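Asis refurb tower, no CPU (bare-bones)
Sold by Dauda Computer Salvage, Taltville

Price: $70
Condition: used, cleaned
Pickup or shipping

I've been selling these old office towers for a while now, and this one is my favorite kind of project box. You get the case, the board, the power supply and the fan, and you bring your own processor and drive. (If you've got a drawer full of leftover chips like I do, you're already halfway there!)

The side panel comes off and you can lay the whole thing flat, so there's plenty of room for your hands. I really like the blue plastic on these, too. The card slots at the back use blue retention clips and there's a blue release latch on the case, so you're not hunting for what to pull. The CPU socket is empty with its metal retention frame in place, and there are memory slots on both sides of it. The power supply still has its label, so check the ratings before you go shopping for a hungry graphics card.
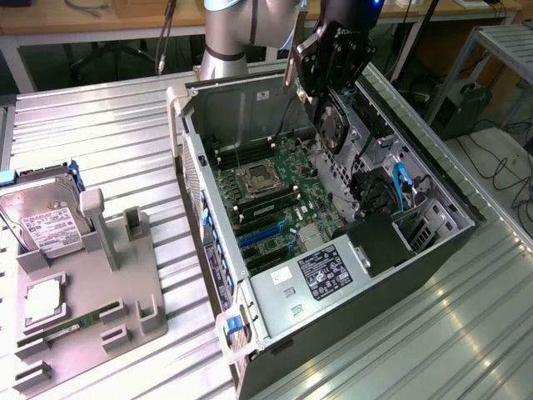

What's in the box

Tower case with side panel
Motherboard, no processor
Power supply and case fan
Blue SATA cable
Power cord

Shipping and returns

It's a heavy thing, so I double box it. Shipping is free within 200 miles of Taltville, and past that I'll quote you. Orders in before 2 pm usually go out the same afternoon. You've got 15 days to send it back if the board won't start with a chip that fits.

Want one with a processor already in it? Have a look at my Tiltau page, or write to me and I'll see what's on the shelf.

Osaze Lawal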